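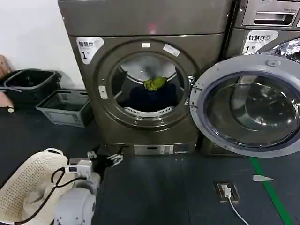 Wundari at the open dryer, Noltside demonstration room.

Wundari two-arm handling robot
Made by Lemaire. Sold and serviced by Liltgate.

Price on request
Availability: built to order, next deliveries in May
Demonstration: by appointment at Noltside

Overview

Wundari is a two-arm robot for lifting, sorting and moving soft goods and small packaged items. It was designed first for laundry rooms in hotels, care homes and student housing, and it uses ordinary front-loading machines. You do not need special drums or powered doors. A second set of programs covers shelf work, mainly picking and facing up bottles and cartons.

The robot stands on a wheeled base and can be moved between stations by one person. Each station has to be taught once. After that the robot finds its position from the fixed points it was shown and starts from there.

Specification

Arms: two
Reach per arm: 1,130 mm
Weight without base: 80 kg
Running time on one charge: 200 minutes
Cameras: head and both wrists
Grippers: interchangeable, two-finger
Power: mains or battery
Control: tablet, or leader arms for teaching
Software: Wundari Station, licence included for the first year

What the demonstration covers

The Noltside room has a laundry area and a shelf area, and a visit takes in both. We ask visitors to allow a full morning or a full afternoon. The last group visit was on April 14, 2023, and the notes below follow the order we used on that occasion. Évan Delorme ran the laundry part and Pascal Jacquet ran the shelf part. Both are application engineers with Liltgate and both will normally be there when you come.

The visit starts with a short talk on safety. The floor is taped, and visitors stay behind the tape while an arm is powered. If you want to go closer, ask, and the operator will stop the robot first. Trailing scarves and lanyards should be left with your coat.

Shelf work

Shelf work comes first because it is the easier of the two to follow. Rigid items keep their shape, so the robot can plan a grip from the camera view and stay with it. Pascal shows the approach, the grip and the return at low speed, then again at working speed. He will also let you choose an item for the robot to pick.

The shelving in the room is stocked with plastic drink bottles, closely packed along each shelf. We keep it that way on purpose, as a half-empty shelf makes any gripper look good. The difficult part is getting the fingers between one bottle and the next without pushing the row back. Wundari does this by going in at an angle and straightening up once the fingers are past the shoulder of the bottle.

Visitors usually ask about the bottom shelf. The arm can get down there, but the base has to stand further back from the unit, and this needs to be allowed for when you measure your aisle. If your aisles are narrow, send us a sketch before you come.
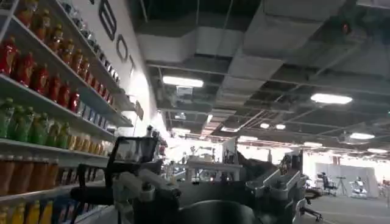 Both arms can be used at the same shelf, though most customers set one to pick and the other to hold a tote or tray. The two share a single motion planner and will wait for each other if their paths cross. You may see an arm pause for a moment in mid-air. This is normal and the delay can be shortened in the settings once you are confident with the layout.

Glass bottles need the softer finger pads, order separately. Cans are fine with the standard pads. We do not recommend Wundari for loose fruit or for anything in thin film bags at present.

Laundry work

Cloth is harder. It folds, clings and hides other cloth, and no two loads lie the same way in a drum. The laundry programs therefore work in small steps: look, reach, grip, lift a little, look again. If the second look shows nothing in the fingers the arm goes back for another try. You can set how many tries it makes before it calls a member of staff.

Évan teaches one task from the beginning so that visitors can judge how long it takes. He guides the arms through the job using the leader arms and repeats it with the laundry lying in different ways. The loading program supplied with the robot was built from 2,601 of these guided runs, and your own runs are added on top of it. You can bring a bag of your own linen if you like. Please bring it clean and dry.

The laundry tasks available now are:

Loading a washer from a basket
Moving a load from washer to dryer
Emptying a dryer into a basket
Checking a drum for items left behind

Folding is not included. Lemaire has a folding program in testing and we will add it to this page when there is something to show.

Doors

Most round doors with a pull edge or a recess can be opened by the standard gripper. The door has to swing wide enough to leave the arm a clear way in, and it should stay where it is put. On machines with a strong return spring we fit a small stop at the hinge. When you book, tell us the make and model of your machines and send a straight-on photo of each one with the door open. Stacked machines are possible but the upper one must be within reach, so check the height of the drum against the figure in the specification.

Machines placed side by side often cause more trouble than stacked ones. An open door can cover part of the machine next to it, and the robot then has to close it before it can start there. Leave a gap if you can. If you can't, we can set the order of work so that neighbouring doors are never needed at the same time.

Drums

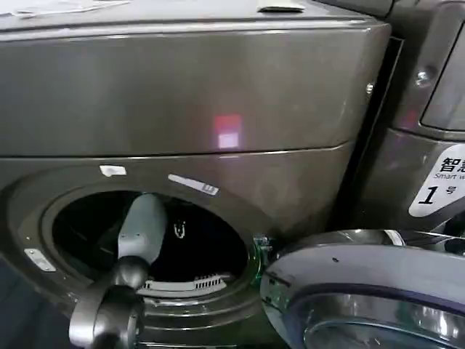

Dark clothes in a dark drum are a fair test of any camera system, and we include them in every demonstration. The head camera gives the general position and the wrist camera takes over as the gripper goes in. The robot does better with even lighting overhead. Strong reflections on a glossy front or a glass door can confuse the first look – a matt film on the worst spots is a cheap cure.

The fingers close until they meet a set resistance and no further. For towels and bed linen the factory setting will do. For knitwear and anything with a loose weave, lower it by two steps. Buttons and zips do no harm to the pads, but hooks will mark them over time.

Large items such as double duvet covers have to be drawn out with both arms, one after the other. It is slow, and a person will do it faster. We say this at every visit because a site that handles mostly double bedding should look at the figures carefully before ordering.

What is in the box

Wundari upper body with both arms
Wheeled base
Standard gripper set
Leader arms for teaching
Tablet and charger
Two battery packs
Emergency stop, wired
Printed manual

Options

Soft finger pads, set of four
Long fingers for deep drums
Wireless emergency stop
Wall mount for the tablet
Extra battery pack

Installation and training

Liltgate delivers, assembles and teaches the first two stations. Training is for up to six members of staff and is held at your site. You will need a level floor, a mains socket close to the charging place and enough room for the base to turn. Thick door mats and raised sills should be taken up or ramped. Cables across the route should be moved or covered.

Booking a demonstration

Visits are for two to eight people and there is no charge. Use the form on the contact page and choose Noltside as the location. Put laundry, shelf or both in the subject line, with the number of people coming and any access needs. Évan or Pascal will reply with the open dates. If you would like to try the leader arms yourself, say so on the form and we will add time at the end.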